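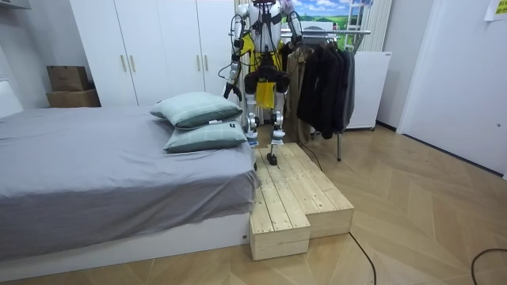

Lellel bedroom cell, garment handling
Sep 3, 2023

Purpose: decide which parts of the room turn-round at Prunen go to the robot and which stay with the housekeeping staff. Task set as agreed in March: garment onto hanger, hanger to rail, garment back off the rail.

Platform left where it was. Rail height unchanged, as the Prunen staff will not accept a rail they have to stoop for.
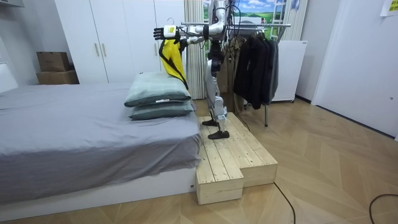
The staff currently do the hanging between other jobs, 140 garments a shift, and they do it without looking. Once it is a separate station, someone has to feed it and clear it. That is a new duty and it is not on the Cladeck rota. Raised it with them again – no reply yet.

Agreed so far:
- Dark coats stay manual. Packed too tightly on the rail.
- Loading is done by the floor team, unloading by the cell.
- Any stoppage over 12 seconds calls a person. 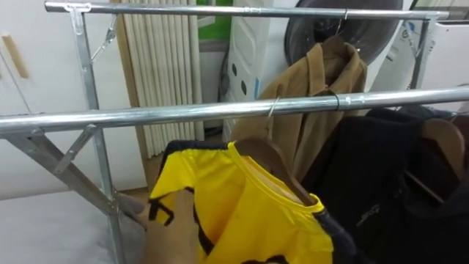
Gripper on the yellow shirt, lower rail.

The stoppage rule needs another look. At 12 seconds the person called will be the one loading, so the loading stops too. Stoyanova's work study allows 11 calls a shift before the loader falls behind. Suggest a second person on call for the first 3 weeks, then review.
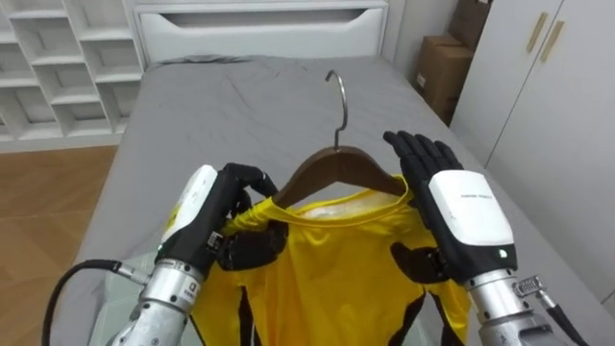

Training notes for the floor team are half written. They were drafted as a list of buttons, and the staff asked for what to check before stepping in. The collar is the place to start: one hand pinches the cloth against the wood near the neckline while the other only braces the far end of the hanger, so the two sides should not be freed in any old order. Release procedure to be written with two of the housekeepers present.

To do: rota wording to Cladeck, spare wooden hangers, move the floor cable away from the walking side.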